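四月进度汇报:Roltia 厂房地坪及养护试验

各位好,又到交作业的时候了。上个月的汇报我写得太长,有人跟我说看到一半就去吃饭了,所以这次我尽量挑要紧的讲(还是会啰嗦,先打个招呼)。

先说大家最惦记的:Roltia 那边的地坪,A区已经全部浇完,B区浇了一半多一点。到这个月底累计完成2966平方米,比计划表上的数字略少,差的那一块主要是月中那场雨耽误的。雨来得特别不是时候,泵车都到门口了,我们站在棚子底下看了半天天色,最后还是决定退回去。退一车混凝土心疼归心疼,可要是硬浇下去,表面起砂、水灰比全乱,后面返工的钱可比这个多多了。这笔退料费我已经单列在费用表里,没有往别的科目里塞,大家一眼就能找到。

然后是养护。去年申请这笔经费的时候,我们答应要比较两种养护做法:一种是老办法,盖土工布、定时洒水;另一种是喷 Grusel 的养护剂,喷完就不用管了。A区正好一分为二,各用一种。试块是同一批料做的,标养和同条件养护都留了,编号我重新理过一遍,之前有两组标签贴重了,幸好拆模的时候就发现了,没有影响到后面的数据。

七天强度已经出来,两边差别不大,我个人有点意外,本来以为洒水那边会明显高一截。不过七天说明不了太多,二十八天的要等下个月才能压,到时候再下结论。表面质量倒是看得出区别:洒水那半边靠近大门的地方有几道细裂缝,不深,我怀疑是穿堂风把布吹开过,夜里没人发现。现在布的边上都压了木方,每天早上六点半和傍晚各巡一次。喷养护剂的那半边暂时没看到裂缝,可是颜色不太均匀,一块深一块浅的,甲方来看的时候问了两次。我跟他们解释过了,干透以后会淡下去,淡到什么程度我也不敢打包票。

钢筋和垫块这块没什么好说的,比较顺。保护层厚度抽查过,绝大部分合格,不合格的集中在设备基础边上,那里钢筋太密,工人踩来踩去把垫块踩歪了。后来我们在上面铺了走道板,情况好多了。早该铺的,怪我。

切缝的时间调整过一次。原来图省事,统一定在第二天上午切,结果三月底气温一高,有一跨还没等切就自己裂了,裂得还挺直,像是故意气我。现在改成看硬度来定,用指甲划一下、再试切一小段,不崩边就开工。这么一来切缝班组有时候得晚上干,加班费会多一点,预算里原本留的机动够用,暂时不用追加。

办公这头也顺便说两句。试验记录以前是各写各的本子,字迹嘛……有几页我对着灯看了半天也没认出是3还是8。这个月开始统一用一张表,当天填、当天交,周六我集中核一遍。刚开始大家有点不情愿,用了两个星期以后抱怨就少了,查数据也真的快了很多。
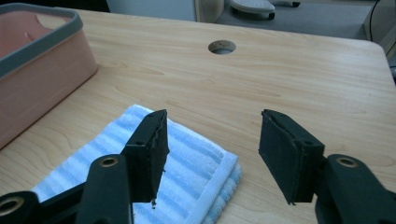

带圆孔的浅色木桌面

下面说钱。这一期拨款到现在用掉的部分,大头还是混凝土和泵送,其次是试验费。试验费比预想的高,原因是我临时加了一批耐磨试件。这个不在最初的方案里,我当时打过招呼,这里再正式写一笔:厂房以后要跑叉车,光看抗压强度意义有限,耐磨不行的话,地面用不了多久就得补。多做的试件目前都在养护室里泡着,位置有点挤,架子上下两层都占满了。

Mandwood 的模板租赁合同这个月到期,我跟他们谈了续租,单价没涨,押金也沿用原来的,就是要求我们归还时把边角的浆清干净。这一条很合理,我们之前确实还得有点邋遢。另外他们建议我们换一种窄一点的侧模,说拆起来省力。我借了几块回来试,效果可以,转角处还是有点漏浆,贴了海绵条以后好了。要不要全换,下个月再定。

骨料方面有个小麻烦。Bezerra 料场送来的碎石,有一车含泥量偏高,目测就觉得不对,取样一筛果然超了,当场退掉。之后连着几车都没问题,对方说是换料堆的时候铲到了底。我们现在每车都看一眼,可疑的就取样,进料会慢一些,我觉得值。

还有一件事得请各位拿个主意。B区北侧靠墙的地方,开挖以后发现回填土比图纸上松,压实度补测了几个点,结果不太好看。我的意见是挖掉一层换填级配碎石,重新碾压,再往上浇。设计那边口头上同意,书面变更还没下来,我就先把那一带空着,绕过去浇别的。要是下周还等不到文件,B区的收尾就得往后挪,到时候我会单独发消息,不等下次汇报了。

下个月的打算:B区剩下的部分浇完(北侧看变更情况),二十八天试块全部压完,耐磨试验出第一批结果,两种养护做法的对比写个初稿。初稿我会尽量配上裂缝分布图,省得大家光看文字猜位置。安全方面本月没有事故,有一位工友被拆下来的钉子扎破了手套,手没事,拆模区现在专门放了收钉子的桶。

费用表和试验原始数据跟这份汇报一起发,有看不明白的地方直接打电话给我就行,浇筑的时候我可能听不见,晚点会回过去。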